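Nistudis 圆形玻璃茶几(客厅/展厅/茶水间通用)

货号:Kidton 163
台面:圆形,透明玻璃,微微带色
底架:深色金属,横杆+立柱
价格:3,578 元,老客户 2,308 元(只限八月,过期恢复原价)
发货:Tollidport 仓

先说重点。玻璃台面,透,能看到地板,小房间放着不压抑。底架深色,耐脏,拖地的时候拖把能伸进去。日常就是放水果、放杯子、放零食碗,够用了。

台面反光是有的,头顶灯多的房间会比较明显,介意的亲慎拍,或者把灯调暗一点在看效果。

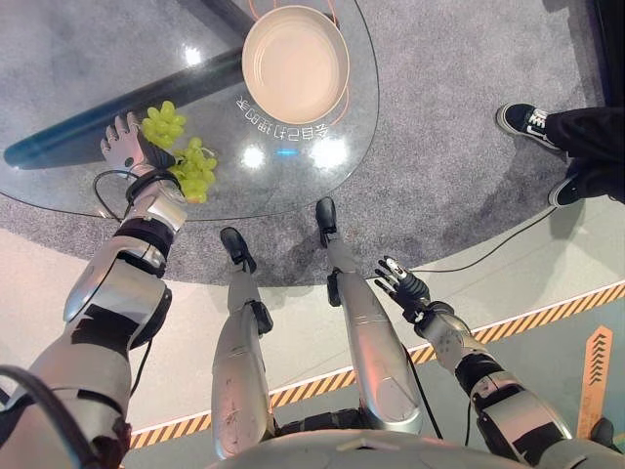

透明台面,青提直接放,右边是米色浅口圆碗

碗不含在价格里!问的人太多了统一说一下。想要碗的看 Sakai 系列,浅口,底宽,放葡萄、圣女果、小橘子都行,另外拍。和茶几一起下单合并发货,运费只收一次。

水果放玻璃上怎么办:没事。葡萄汁、果糖粘上去,温水拧干抹布擦一遍,再用干布收一遍,不留印。别用钢丝球,别用带颗粒的去污膏。刀不要直接在台面上切,垫个板。

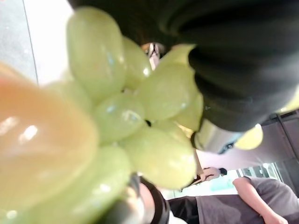 青柠不加糖:用了小半年,擦是好擦,就是手印真的多,家里有小孩的一天得擦好几遍。另外脚垫有一个老是掉,找客服补了一包,还行。

手印的问题确实存在,玻璃都这样。现在每单多送一块超细纤维布,脚垫也换成带背胶的了,旧款客户找客服报货号可以补寄,不收钱。

安装:五步,一个人能弄,两个人更稳。先装底架,螺丝别一次拧死,全部对好再拧紧。玻璃最后上,吸垫朝上摆匀。说明书在纸箱侧面夹层里,别当垃圾仍了。 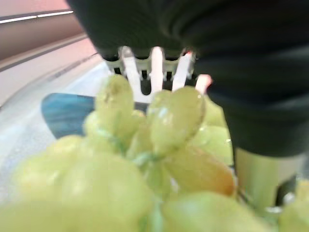
放好以后按一下四周,晃就是地不平,调脚垫高低就行,往外拧是升。地毯上也能放,长毛的不建议。

注意事项
热锅、热水壶垫隔热垫
不要坐人、不要站人
搬动时先拿下玻璃,别拖着走
玻璃边有磕碰停用,联系客服

签收请当面开箱看玻璃,有破损拍照,当天晚上八点前发给客服,直接补发。偏远地区补运费,下单前问一下。定做尺寸不接,别问了。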